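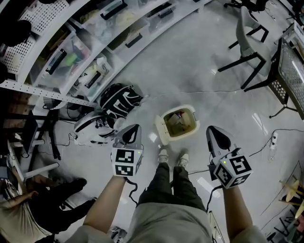 Small waste bin, flip lid open.

12 shares | 3 comments

OKGATE HISTORICAL RECORDS ROOM
Inspection Checklist, Reading and Storage Areas
Period: December
Inspector: Gudrun Lenz
Reviewed by: Gerd Pfeiffer

Mark each item Yes, No or N/A. Comments are required for every No.

1. Researchers sign in and receive the handling rules before any box is issued. Yes.

2. Only pencils are used at the reading tables. No.
Comment: Two pens were left on the table used for the Dehghan family letters. Both were removed. No marks were found on the letters.

3. Waste bins are emptied before closing and are checked for loose papers first. Yes.

4. One box per reader, one folder open at a time. Yes.

5. Original order of folders is kept. No.
Comment: In the Sterlow parish accounts, folder 8 had been placed behind folder 12. A historian who relies on the sequence to date an undated page would be misled. Order restored and noted in the box file.
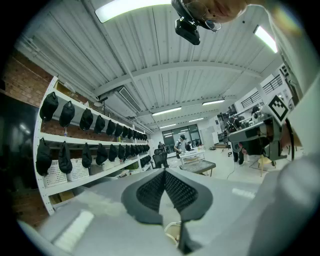
The same box should be checked again at the next inspection, together with the two boxes issued to the same reader.

6. Every item on loan is matched by a signed slip. No.
Comment: Item 377, a bound volume of Stestine council minutes, has a slip without a return date. The borrower has been contacted.

7. Copies are labeled as copies and kept apart from originals. Yes.
Comment: Labels on the older typed transcripts are fading. They remain readable.

8. Exits and aisles between shelves are clear. Yes.

9. Damaged items are withdrawn from use and listed. N/A.

Actions
Item 2: remind desk staff. G. Lenz.
Item 5: recheck Sterlow boxes. G. Lenz.
Item 6: obtain return date in writing. G. Pfeiffer.

The completed form is kept at the issue desk with the loan register.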